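Chapter 6
Costing the Menu

After reading this chapter you should be able to write a standard recipe card, work out the cost of a single portion, set a menu price from a target food cost, and explain why the figure on paper and the figure at the end of the month are seldom the same.

6.1 Why start with the plate

A restaurant sells its food one plate at a time, but it buys by the case, the sack and the gallon. Costing is the work of getting from one to the other. An owner who skips it can have a full dining room every night and still be short when the rent comes due.

Take the Ghanem, a 60-seat dining room in Fordale. When Fouad Nimri bought it, the menu had been priced by looking at what other places on the street charged. The lamb shank was the best seller. It also lost money, and the more of it the kitchen sold, the worse the month looked.

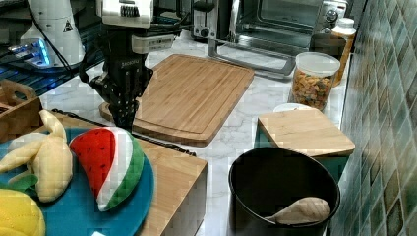

Nimri and his chef, Marcelle Lefèvre, spent most of September writing down every recipe as it was really cooked. That meant weighing the oil, the herbs and the bread that went out free with each order. Bread and oil alone came to $476 for the month, and none of it had been charged to any dish.

6.2 The standard recipe card

A standard recipe card lists each ingredient, the amount used, the unit it is bought in, the price paid for that unit, and the yield after trimming and cooking. The last item is the one most often left out. Onions lose their skins and roots. Meat loses fat and water. If a kitchen pays for ten pounds of shank and serves seven, the cost of the seven is the price of the ten.

Cards should be kept where cooks can reach them and changed whenever a supplier or a cut changes. A card with last year's prices is worse than no card — people trust it. 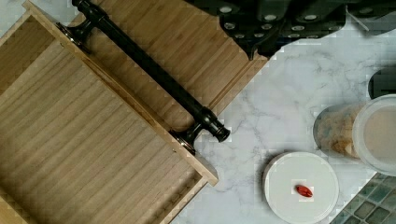 Department of Hospitality and Food Service Management, Sturnness College

6.3 Portion cost and menu price

Portion cost is the total cost of the recipe divided by the number of portions it yields. Suppose a pot of fish stew costs $245 to make and yields 50 portions. The portion cost is $4.90. If the restaurant wants food to take up 28 percent of the price, divide 4.90 by 0.28. The result is $17.50.

That number is a starting point. A guest may be willing to pay more for the stew, or may balk at anything over $16. The manager can then change the portion, change the recipe, or accept a thinner margin on that dish and make it up on another.

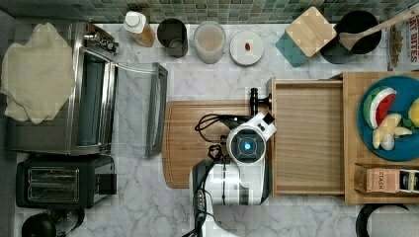

Figure 6.1 Robot arm over a cutting board, seen from above.

Side dishes, garnishes and sauces belong in the portion cost too. Hadi Sfeir, who supervised the cost exercises used at the end of this chapter, asks students to start with the lemon wedge. It is small, it goes on nearly every fish plate, and very few first drafts include it.

6.4 Theoretical and actual cost

Theoretical food cost is what the kitchen should have spent, given what was sold. Actual food cost is opening inventory plus purchases, minus closing inventory. The gap between the two is called the variance. In the Ghanem's first full month of records it stood at $2,537.
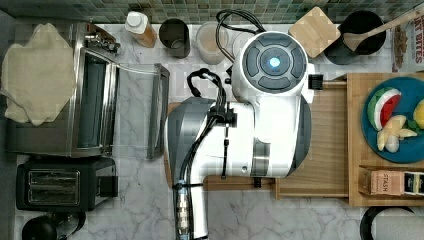 Variance has several ordinary causes: portions larger than the card allows, spoilage, staff meals that were never written down, short deliveries, and theft. It helps to keep food costs apart from the costs of the room they are prepared in. A counter, a tiled backsplash like the one in the photograph, with its small squares of green and gray, and the equipment standing in front of it are capital items. They are paid for over years and never appear on a recipe card. Beginning students sometimes spread such costs over the menu and end up with portion costs that cannot be compared with anyone else's. Chapter 9 deals with them separately.

The rest of this chapter takes each cause of variance in turn, beginning with portion size.

Key terms: actual food cost, portion cost, standard recipe card, theoretical food cost, variance, yield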